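Write the offsets down
An opinion from the maintenance bench

We look after a small cell at Rurnley that picks parts out of blue crates and stands them up on a steel table. It has one arm and one parallel gripper, and it runs most of the day without anyone near it. I have kept it going for long enough to have an opinion about how cells like it should be set up, and the opinion is a dull one. Too much care goes into the program and too little into the half-page of measurements that the program depends on.

When the cell was handed over we got a folder from Ando, the firm that built it. The folder had wiring diagrams, a parts list and a safety file, all in good order. It did not say how far the gripper fingertips sat from the wrist flange, or how high the table was when the positions were taught. Those numbers were in the controller, and for a while that seemed good enough.

Then a finger was bent in a bad pick and we fitted a new pair. They were the right part, with the same number on the bag. The arm began putting parts down hard enough to hear from the corridor. The new fingers were slightly longer than the old ones had become, and nothing on paper told us what length the program expected. We spent an afternoon lowering and raising the arm by hand and changing points one at a time. Changing points one at a time was the wrong thing to do, and we did it because we had no reference to go back to.

My view is that any cell with a gripper should have a fixed check position, taught on the first day, with the reading written on paper and kept by the machine. Ours is now a point over the table where the fingers hold a test cylinder upright, with its base just clear of the steel. A feeler gauge goes underneath. If the gauge fits as it should, the tool length and the table height still agree with the program, and the fault is somewhere else. If it doesn't, you correct the tool length once and every taught point follows.

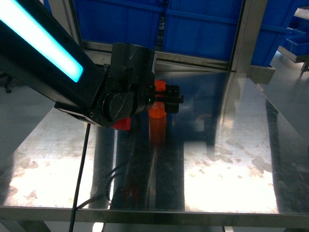
How often should the check position be run?
Once a month is enough for a cell that nobody has touched, and it should also be run after any change to the fingers, the wrist or the table, before the first part is picked.

The second thing I would insist on is the cable. People think of the arm as the part that wears, but on a light arm like ours the gripper cable goes first. Ours failed after 1271 hours on the counter. The fault came and went: the gripper would close, lose its signal and stop the cycle, then behave perfectly while we stood there watching it. We changed a sensor that had nothing wrong with it. The break was inside the sheath where the cable bends below the joint.

A cable costs far less than a lost shift, so I now change it every 300 hours. Kowalczyk, who supply our spares, think this is wasteful and have told us so. They may be right that 500 would do. I would still sooner pick a low figure and stick to it than wait for the kind of fault that hides when you look for it. The slack matters as well. Leave enough for the wrist to turn fully both ways, move the arm through its whole range at slow speed, and watch the cable the entire time. It takes almost 23 minutes with us and I have never regretted it.

Polished steel is a poor choice of table if you ever mean to add a camera. It wipes down easily, which is why people buy it, but it throws the lights straight back and gives you a second copy of every part. When we tried the Bololero vision kit it wanted to pick the reflections. A matt mat cured most of that, and of course the mat raised the working height, so the check position had to be read again and the new figure written on the sheet.

Some of my colleagues say all this belongs in software, and that a good controller should keep its own history. I don't object to that. Our controller does keep a history, of the last 80 changes, and by the time we wanted the original tool length it had been pushed off the end of the list by our own corrections. The sheet in the plastic wallet is still there. It has the tool length, the gauge reading, the hours at the last cable change and the initials of whoever did it. If you are taking over a cell this spring, ask for that sheet before you sign, and if there isn't one, measure the machine yourself while it is still working properly.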